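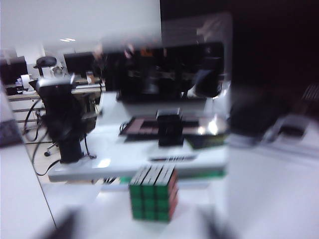 Looking after a 4x4 (and the desk it lives on)

I've had a 4x4 within arm's reach of my keyboard for 6 years now and I still think it's the best desk object going. Bigger in the hand than a 3x3, sixteen stickers to a side, and it makes that lovely clattery noise on a fast turn. But a bigger cube has more pieces inside to get gritty, and a cube that sits out on a desk collects whatever the desk collects. So this is everything I do to keep mine turning nicely, plus a few things readers have sent in.

Wipe the stickers first

Do the outside before you open anything up. A barely damp microfibre cloth, one face at a time, wiping towards the middle of the face so you don't catch a sticker edge and lift it. For sticky fingerprints add the tiniest dot of dish soap to the cloth. No metho, no nail polish remover, no citrus cleaner! I took the colour off half a yellow face with citrus cleaner once and had to look at it for a whole winter.

If a corner of a sticker is already lifting, warm it with your thumb for a minute and press it down hard. If it comes up again, replace the sticker. Glue just oozes into the gap between pieces and then you've got a bigger problem.

Cleaning the inside

Take it apart over a tray with a lip. I can't stress the tray enough. The little centre pieces bounce, and they're exactly the size that disappears under a skirting board.

Turn the top layer 45 degrees and ease out an edge piece with your thumb. If it won't come with gentle pressure, check the instructions for your cube, as some have screws under the centre caps that want loosening first. After that the rest comes out easily. Take a photo on your phone at each stage. You'll think you don't need it.

Loose plastic pieces go in a bowl of lukewarm water with a drop of detergent. Swish, leave for ten minutes, scrub the grooves with an old soft toothbrush, rinse, and spread them on a tea towel overnight. I leave the core out of the water altogether and go over it with a dry brush, springs and screws included. The pieces need to be properly dry before they go back, and a hair dryer on cool will help if you're impatient like me.

Put it back together solved. If you shove pieces in anywhere, there's a good chance you'll end up with a cube that can't be solved at all, and you won't find out until you've spent an hour on it.

Lube

Silicone only. I use the Celtodby one in the little dropper bottle, 2 drops on the inside tracks and then a few minutes of turning every layer in every direction. It feels sluggish at first, then it loosens up and it's gorgeous. Cooking oil and petroleum jelly can both be rough on plastic, and they go gummy, so leave those in the kitchen and the bathroom.

The desk

A white desktop is my favourite for puzzles because you can spot a dropped piece straight away. It also shows every smudge from black plastic. Melamine sponge, hardly any pressure, then a dry cloth. Try it in a back corner first if your desk has a glossy finish, as those sponges are a very fine abrasive and can leave a dull patch.

A raised shelf across the back is the other thing I'd push on anyone. Monitor and flat trays up top, clear space below for your hands. Mine is a Breken, which cost me 899 with the desk (I know, I know, but I'm at it all day) and I'd buy it again tomorrow. Before that I had a plank on two offcuts and it did the same job.

Shallow divided trays are brilliant for small bits. One section for spare stickers, one for screws, one for the screwdriver that fits them. Run a damp cloth along the front edge of the shelf while you're there, because that's where the dust settles in a line.

Watch the sun, too. A desk under a bright window will fade orange and red stickers before the others, and then you're squinting at two colours that used to be easy to tell apart. I turn mine around every so often and draw the blind in the afternoon from December through to March.

From readers

Csenge Hegyi keeps hers in a lidded Vemau sandwich container between solves and reckons she's halved the cleaning. I tried it for a month and she's right, though I missed seeing it out.

Panagiotis Vlachopoulos wrote to say he logs his solves and gives the cube a full strip-down every 4,000. I'm nowhere near that organised. I do it when it starts to sound crunchy.

Somebody also asked whether talcum powder works as a dry lube. It makes the turning lighter for a day and then it clumps, and you'll be scrubbing it out of the grooves with that toothbrush.

Next month: jigsaws with swollen pieces, and how to flatten them.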